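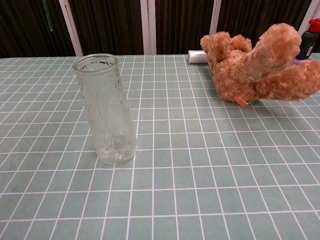
Clavora Tabletop Cell – demo visits and open day

See the cell before you order one. Demo floor is at our Kotelbridge unit, ground level, door on the yard side. Visits run mornings, 75 minutes start to finish. Open day in October, same floor, no slot needed.

What you get on a visit
Short safety talk, then straight to the bench. Pick and place on mixed household items, soft and hard. Clear glass, plush, small bottles. We get asked about the clear glass more than anything, so the textured vase stays in the set and the teddy bear too. Fur is a different problem – no clean edges, and it squashes.

Bring your own parts if you like. Max 2 kg each, nothing sharp, nothing leaking. Tell us beforehand if it's over the size of a shoebox. We'll try them at the end of the slot, no promises on the first grasp.

The bench
Green gridded mat, dark backdrop behind. Mat comes with the cell. Backdrop is extra, see price list. Grid is handy for setting objects back down in the same spot between runs, and visitors can call out a square if they want something moved.

Cell at a glance
Arms: 2
Power: standard wall outlet, 16 amp circuit
Control software: Joselen, current release, one seat included
Training: one day on site
Lead time: 13 weeks from deposit

Running your own program
Joselen is open on the side screen the whole time. Ask for the keyboard. You can teach a pick by hand, save it and play it back. Logs go home with you on a stick if you want them. Existing Nikzad users – your old job files load but grip settings need redoing, allow extra time for that.

Open day
Doors 9:30, last run 4:00. Live runs on the half hour, questions in between. Coffee upstairs. Parking in the yard fills up early, overflow is across the road by the tire place. Kids okay with an adult, behind the yellow line please.

Booking
Use the form at the bottom of the page. Groups up to 16, bigger than that we split you in to two slots. Closed shoes. Photos fine, video fine, just ask before filming other visitors parts.

Price list and floor drawing are sent with the confirmation. Didn't get it? Check spam, then send the form agian with a phone number.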